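Notebook, table-setting cell, equipment plan for next year
Wednesday, started after lunch

Need to get the request to Godelieve before the purchasing window shuts in May. Last year's went in late and we got the leftovers, so I am writing this up as I go and will tidy the numbers later.

Current holding: the hand-held grippers we use every day, one arm on loan from Skekmont, and the box of spare finger pads. The loan ends in May as well. Skekmont will either sell us the arm at a reduced price or take it back. The reduced price has not been put in writing. Chased twice.

Priority 1, finger pads. These are the consumable and were never given their own line. They have been coming out of general stores, which makes the spend look like nothing and then stores complains. The pad is a plain block on a bracket with a screw in the top, and swapping one takes a few minutes if the screw has not been chewed. I want 300 for the year. Eno quote a better unit price at that quantity and will hold the stock and ship it in lots. Dumberg will not hold stock. Their pad is slightly softer, better on cutlery handles, worse on the rim of anything heavy. 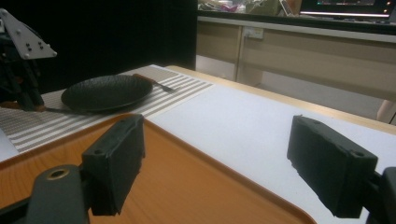 Wilma De Bruijn thinks 300 is too many to commit to before we know whether the softer pad becomes standard, and would rather see a split order with a break clause at the half year. Fair point. Asked Eno whether the price survives a split. No answer by the time I left the desk. If it does not, I will still argue for one order, as the bracket pattern is the same for both makes and hard pads will get used on the tray work whatever happens.

Priority 2, cables. Every gripper hangs off a cable and the cable goes where it likes. It gets across the plate, under the wrist and round the edge of the table. Options:

Overhead spring arm, one per side. Drummond do one that clamps to a stand. Tidy, dear, long lead time.
Lighter cable with a right-angle plug. Cheap. Needs someone to re-terminate at the gripper end, so bench time.
Leave it alone and lose the takes where it snags.

I have put the second one in the request and the first in the "if money is left" list. Will need strain relief on the gripper body too, otherwise the right-angle plug just moves the failure inside.

Priority 3, table and props. Small money but it needs a line or it comes out of someone's pocket again. Current setting is runner, round dark plate, fork, knife, tray. The textured plate is good, keep it, buy more of the same before the shop changes its range. Cutlery with brown handles shows up well against the white top. The runner is fine but we should have a plain one and a dark one as well, the stripes are in nearly every take and I do not want the model to think stripes mean dinner.

Tray: the rim is the useful part for two-handed lifting. Get a second size. Same finish if possible, so that size is the only thing that changes.

Went over to the table with the list to check it against a two-handed knife pass, one gripper on the knife and the other open over the tray.
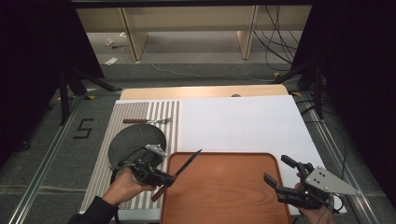
Surely the second pair of grippers should come before any more plates, Hok-lam Kwan said, given that one bad encoder stops the whole station. Agreed in principle. We have no spare pair at all. The trouble is that a pair costs more than priorities 1 to 3 together and would push us over the limit for a single sign-off, at which point it goes to the quarterly meeting and we miss the window. Two ways round it: order the pair as a separate request now and accept that it will be slow, or order the parts and build it here. Kadir built the last one and reckons 11 working days with the printed parts already done. I would plan on 13.

Decision for now: separate request for the pair, parts route as fallback. Jeanine to check whether parts can go under maintenance.

Arm: if Skekmont confirm the price, buy. If not, ask for an extension to the loan and budget for hire at the normal rate. Do not return it before the replay tests are finished. The hire line stays in the spreadsheet either way, marked provisional.

Storage: 4 lidded crates for props, labelled by set. Nothing fancy. Shelf space is a different argument.

Still open:
Eno, price on split order
Skekmont, sale price in writing
Drummond, lead time on spring arms, and whether the clamp fits our tripods
Dumberg, sample pads, ask for both hardnesses
Jeanine, maintenance code for gripper parts
Me, count pads used since the last stores issue

17:40. Drummond rang back. Clamp fits up to a certain tube diameter and they will email the drawing. Measure the stands tomorrow before replying.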